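Storage basket

A storage basket is an open container, usually woven, used indoors to hold small household or office goods. It differs from a carrying basket in that it often has no handle or only short grips at the ends, and from a hamper in that it has no lid. Storage baskets are kept on shelves, desks, counters and floors, and are sold singly or in nesting sets.

Terminology

In everyday American usage "wicker" and "rattan" are often treated as the same word. Wicker is the weaving technique, in which flexible strands are worked over and under a stiffer set of stakes. Rattan is a climbing palm whose stems and peel are used as the material. A basket can therefore be both wicker and rattan, and wicker can also be made of willow, seagrass, twisted paper or plastic strand.

Construction

Most woven storage baskets are begun at the base. Stakes are laid across each other, bound, and then bent upward to form the walls. On round baskets the stakes spread from a center point. Rectangular baskets are more often built over a rigid frame, which keeps the corners square and lets the basket sit flush against a wall or a neighboring basket. The rim is finished with a plaited or wrapped border — the part that takes the most wear, as it is gripped, leaned on and brushed past each time something is put in or taken out.

Rattan is pale when freshly peeled and darkens with age and light. Many baskets are stained or varnished to an orange or brown tone before sale.

Use on desks

Desk baskets hold loose supplies such as tape, cord, scissors and mail. A common arrangement uses a larger basket near the front of the desk for things in current use and a smaller one toward the wall for things needed less often. The organizer Soon-im Yeom, whose guide Erkley was published in the Prerberg household series, recommended limiting a desk to 2 baskets and emptying both every 9 days. The guide's size table gives 116 millimeters as the greatest useful depth for a desk basket, on the grounds that rolls of tape and similar objects can still be seen and lifted out from above. Vatance, a later system by the same author, drops the depth limit and sorts baskets by floor area instead.

On height-adjustable desks, baskets are normally set away from the edges so that they do not slide or catch on a wall when the top is raised.

Care

Dust is removed with a soft brush or a vacuum attachment. Dry rattan becomes brittle, and the Fung method of care calls for a light misting with water when indoor humidity has been low for a long period. Baskets should be dried fully in open air before they are filled again. Broken strands are trimmed or tucked back under the weave.

See also: Wicker, Desk organizer, Hamper

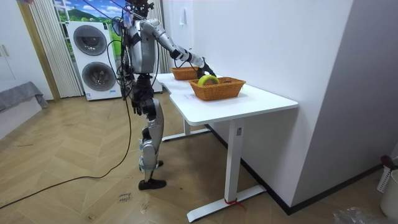
Two woven baskets on a white standing desk, the larger one holding a roll of yellow-green tape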